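Slow Robots Are Good Teachers

Leandro Alarcón
June 27, 2021

In our shared workshop there is a rule that every machine must have a name, so our robot arm is called Furtună, which means storm in Romanian. It is a joke on our side, for it is the slowest thing in the building. I want to defend this slowness, as I think many people who build at home are ashamed of it.

When I joined the project, we were two persons and one arm. The forum where I ask my questions, Kikora, is full of short videos, and in these videos everything is fast. A cup is lifted, a block is placed, the music plays. I watched them in the evening and then I went to the workshop and felt a little poor. So I did what many beginners do, I raised the speed. In one week of June we broke two finger brackets, and I learned nothing from either of them except how to order a new one.

After this we turned the speed down to 20 percent and changed the task. We left the hard blocks and we began with cloth. My colleagues found it a strange choice, and I understand them. A block has a size and you can write it in the program. A cloth has a size only when it lies flat, and after the first touch it has another shape, which you did not plan.

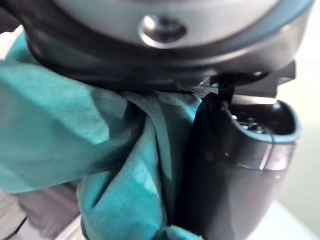
But exactly for this reason I believe cloth is the honest material for a home builder. With a block, a bad grip can pass for a good one. With a cloth, the folds show you where the finger is pressing, and if you move slowly you have time to look at them. Our log has now 3,234 attempts. I have read a good part of it, and the notes I still use are nearly all from the slow days.

I know the other opinion. A friend who sells small machines told me that a robot which needs a minute for one towel has no place in any house. For a product he is right. A workshop has other duties — we are there to understand, and we pay for our own brackets.

My request to other builders is therefore small. Please publish also your slow videos, at their real speed and without music. I will watch them until the end.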